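About Plirnari Books

We're a small press and book subscription in Brernstead. Historical fiction mostly, a bit of myth retelling, the odd ghost. Started by Sheldon Zacharias above a shoe repair shop, with one laptop and a lot of borrowed shelving. Still small. There are 4 of us now and the shelving is ours.

What we publish: novels with a proper plot and a past you can smell. Shipwrecks, lost queens, forged letters, all that. First novels very welcome. We don't do celebrity memoir and we don't do cookery, please stop sending cookery.

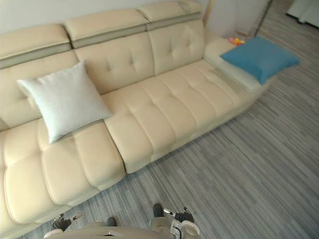 Cream sofa, grey cushion. Room for a long book.

Our first title was The Salt Widow by Jo Kerr. Print run of 300, gone by August, then a reprint, then another. The longest so far is Alport's two-family saga The Lantern Road, 694 pages, and yes we did ask him to cut it. He added a chapter.

The subscription came a bit later. One novel every month, picked by us, ours or another small publisher's, posted in a plain card box with a letter from the author or translator. You can pause whenever you like. Gift ones 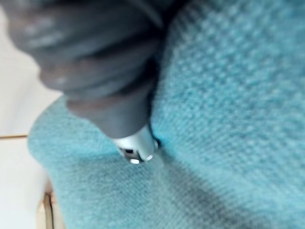

can start any month and we'll write the card by hand if you tell us what to put. Overseas post is slower, sorry, nothing we can do about that.

Reading group meets on the first Sunday of the month, 4 o'clock, upstairs. Free, tea provided, bring the book or dont. Nobody is tested. Spoilers allowed after the break. 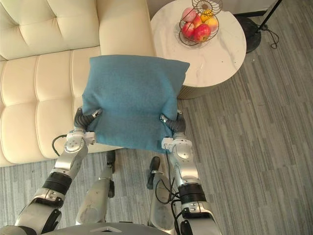 Teal cushion, cream leather.

Submissions. Send the first 100 pages and a one page synopsis that gives away the ending. Word or PDF. No need for an agent. Sheldon reads everything himself so it takes a while, chase us after three months if you've heard nothing. We pay an advance, a modest one, and royalties twice a year. We never charge writers for anything.

Bookshops: usual trade terms, sale or return, drop us a line for the catalouge. Schools and libraries get a discount, just ask.
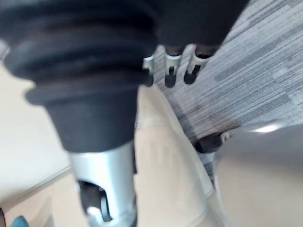

Metal and black ribbed rubber, close up.

Office open weekday mornings, knock loudly. New website coming, this one still has some dead links on the backlist page.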